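The freezer drawer is where most household food is forgotten. At the Purnelach housing office, Hatice Türkmen has set out a plain routine for residents of its 104 apartments: empty one drawer at a time, put the oldest packages in front, and wipe the rails before closing.

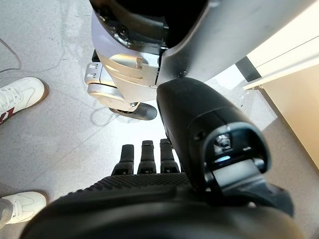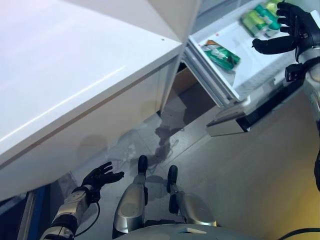 Frost should be cleared every June – earlier if a drawer begins to stick. The office also asks residents to keep the floor by the appliance dry and to report a worn gasket promptly. Replacements are fitted within 13 days.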